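Letter-writing night at our place: what I've learned about doing it at home

I've been hosting a human rights letter night in my kitchen for a few winters now, and people keep asking me how I set it up. So I finally sat down and typed out my tips. Some are about the letters, most are about the soup.

Clear the table the night before. I mean all of it, the fruit bowl too. Then wipe it with a barely damp cloth and let it dry overnight. The first year I wiped it down five minutes before people came, and a whole petition to the Tierney detention board ended up with a wavy bottom edge. We copied it out again!

Use ballpoints for anything going abroad. Gel pens look lovely and they smear the second somebody puts a mug down (it's always a mug). If you do get ink on a wooden table, dab it with rubbing alcohol on a cotton ball, and try a hidden spot first – I took the finish off a patch next to my own chair and I still put a trivet over it.

Cook something you can eat with one hand. My standby is lentil soup in mugs, thick enough that it doesn't slosh. Loredana Farina brought spaghetti once, for the Panum prisoners evening. I love her, but no.

Print the case sheets in big type and slip each one in a plastic sleeve. Grease wipes right off. I keep mine in an old dish rack, standing up like plates, and everybody just grabs the next one.

For sealing, skip the licking. A damp sponge in a saucer does the whole stack. We got 765 envelopes done over last December that way, and our group's total for the year came to 1,460, which I'm still pretty proud of.

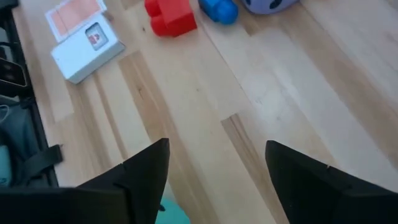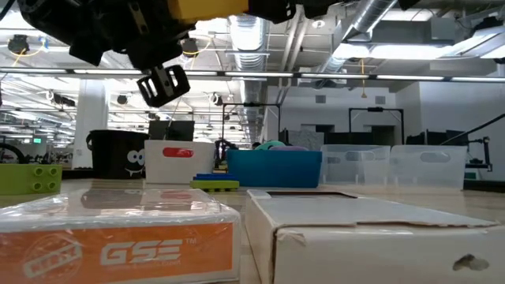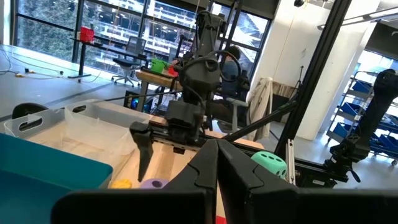
Stamps go in the freezer if they've stuck together. An hour or so, then slide a butter knife between them while they're still cold. It doesn't work every time, and I've lost a few good international ones, but it beats steaming, which takes the glue off the back.

Keep a list of what went where. Mine is taped inside the pantry door, with the name of the person we wrote for, the office it went to and the month. When the Kotance families finally got an answer, I could look up every letter we'd sent for them without digging through a box.

Oh, and candle wax on the tablecloth: ice cube, scrape, then brown paper and a warm iron. Move the paper as it soaks up the wax, or you'll iron it right back in. The Tesasholm group uses battery candles now and I may give in and do the same this winter.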